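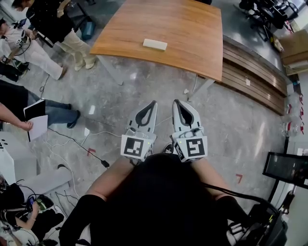
Diensttagebuch der Gerätebetreuung, Standort Waluvside
Eintrag vom 31. Oktober 2024

Dienstbeginn um 7 Uhr. Gegenstand des Tages war die turnusmäßige Durchsicht der beiden handgeführten Greifer der Anlage Lumanlan einschließlich der Markerwürfel, der Zuleitungen und der weichen Fingerpaare. Die letzte vollständige Durchsicht ist im März eingetragen worden; die seither vorgenommenen Einzelarbeiten sind im Geräteblatt vermerkt und werden an dieser Stelle nicht wiederholt.

Zunächst wurden die Finger beider Greifer in Augenschein genommen. Am linken Greifer stehen die Finger leicht nach innen, am rechten gerade nach vorn. Derselbe Befund ist bereits im Frühjahr festgehalten, damals mit dem Zusatz »beobachten«. Der Unterzeichner hält die Beobachtung nunmehr für abgeschlossen und hat den linken Fingersatz zum Austausch vorgemerkt. Ersatz ist am Standort nicht vorrätig und wurde bei der Firma Triltby angefordert. Bis zum Eintreffen wird mit dem vorhandenen Satz weitergearbeitet, wobei die Schließkraft am linken Griff im Protokoll gesondert anzugeben ist.

Die Markerwürfel wurden mit einem trockenen, fusselfreien Tuch gereinigt. Reinigungsmittel bleiben weiterhin untersagt, nachdem im Frühjahr der Aufdruck eines Reservewürfels stumpf geworden war. Beide Muster wurden anschließend mit der Zuordnungstabelle verglichen und stimmen mit den Einträgen für links und rechts überein. Die Befestigungsschrauben des rechten Würfels ließen sich um eine Vierteldrehung nachziehen, die des linken saßen fest. Der Unterzeichner bittet zum wiederholten Male darum, die Greifer beim Ablegen nicht auf die Würfel zu stellen.

Mehr Zeit als vorgesehen beanspruchte die Zuleitung des rechten Greifers. Beim Bewegen des Kabels dicht hinter dem Gehäuse fiel das Signal kurzzeitig aus, und zwar stets bei derselben Armhaltung, nämlich bei weit nach vorn gestrecktem Handgelenk. Die Steckverbindung wurde geöffnet, ausgeblasen und neu gesichert; die Zugentlastung wurde um 50 mm zurückversetzt, sodass das Kabel nun in einem weiteren Bogen läuft. Bei 17 anschließenden Bewegungen mit gestrecktem Arm trat der Ausfall nicht mehr auf. Eine Entwarnung ist damit nicht verbunden. Das Kabel bleibt auf der Liste, und der Austausch ist bei nächster Gelegenheit einzuplanen.

Danach Abgleich beider Greifer am Tisch. Als Prüfkörper diente wie üblich der kleine weiße Quader. Abfolge: Anfahren, Schließen, Anheben, Absetzen, jeweils erst links, dann rechts. Die Aufzeichnung umfasste 410 Einzelwerte je Seite und wurde unter der laufenden Nummer im Verzeichnis Lilten abgelegt. Die rechte Seite liegt innerhalb der zulässigen Abweichung. Auf der linken Seite zeigt sich beim Schließen ein geringer seitlicher Versatz, der mit der Stellung der Finger erklärt werden kann. Eine Korrektur im Programm wurde bewusst unterlassen, sie müsste nach dem Fingerwechsel ohnehin zurückgenommen werden.

Zum Arbeitsbereich ist festzuhalten, dass die Leitungsführung auf dem Boden nicht der Hausordnung entspricht. Während der Aufzeichnung sind Leitungen, die nicht zum Greiferpaar gehören, künftig an die Wand zu verlegen. Die roten Klebemarken am Boden sind nicht zu entfernen und nicht zu versetzen. Eine entsprechende Mitteilung ist an alle Nutzer des Raumes ergangen.

Offen bleiben der Fingersatz links, das Kabel rechts sowie die Beschriftung der Ladeschalen, zu der heute keine Zeit mehr war. Die Greifer wurden ausgeschaltet und in die Halterungen eingelegt, der Schlüssel wurde an der Pforte hinterlegt.

Gez. Gerätebetreuung Waluvside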